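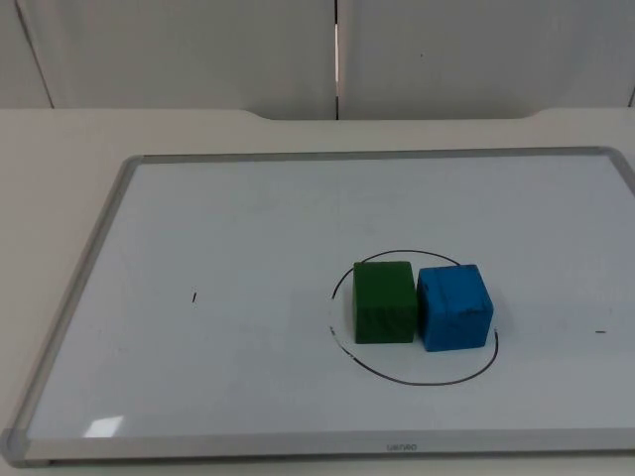 Two foam cubes inside the circle, with the whiteboard flat on the table.

I've been running the circle game with my lot for years now, and every May somebody's mum or dad asks me to write it down, so I finally have. It's a lovely rainy-day activity for little ones who are just getting the hang of "inside", "outside" and "beside", and you probably have most of what you need at home already.

What you'll need

A whiteboard with a frame around it (a small one is fine)
A black dry-erase marker
A few foam cubes in different colours
A soft cloth

Setting up

Lay the board flat on a table the kids can reach comfortably while standing. I know it's tempting to prop it up like an easel, but the cubes want a level spot to sit - and so do small elbows. If the ceiling light bounces off the surface, turn the board a little until everybody can see.

Give it a good wipe first. Old marks do leave a bit of a ghost behind, and mine has a few faint ones, but the children have never minded.

Now draw your circle. Please don't go hunting for a dinner plate to trace! A wobbly one does the job perfectly well, and if your marker is on its way out and leaves a gap or two, carry on. Just make it wide enough to hold two cubes with a bit of room for fingers.

Playing

Start with one cube. Ask your child to put it inside the circle, then outside, then right on the line (this always gets a giggle). Take your time with this part.

Next, bring in a second cube and ask for the pair to go side by side in the circle. Then try "nearly touching", which is harder than it sounds and takes lovely slow hands. My neighbour Zawadi plays it with her grandson using colour clues only - "the green one goes in, the other one stays out" - and he's become quite the little boss about it.

After about 4 rounds, swap places and let your child give you the instructions. Get one wrong on purpose now and then. They adore catching you out.

Packing up

Lift the cubes off before you wipe, as marker ink can rub onto foam. Cap the marker, and store the board flat if you've got the shelf for it.

We use cookies to remember your preferences and see which pages are popular. Accept | Manage settings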